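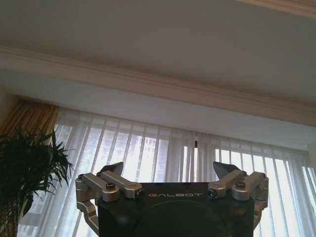

Page last changed: Aug 28, 2023

Subject: Re: [Luvdale campers] Pitches by the river

Emil Egger wrote:
> Does anyone know if the Nellow site is opening the lower field
> again? We stayed there in February with the van and it was shut
> off past the shower block. The chap at the desk said to ask Bestdale.

Hi Emil and all,

I rang Bestdale last week, and yes, the lower field is back – but only for tents! Vans and trailers stay up top on the hardstanding (fine by me, I got stuck down there once and had to be towed). They've put in 6 new pitches along the hedge and the tap by the gate works again.

The maximum stay is still 500 yards of small print, but it boils down to three weeks. Dogs are welcome on a lead. If you want the shady end, ask for the Moser side when you book, it's much quieter and you don't get the road.

We're going up with the awning next month, so shout if you fancy sharing a fire pit!

Cheers,
Jan

3 replies | 0 shares
Contact the list owner | Luvdale Campers' List | Back to top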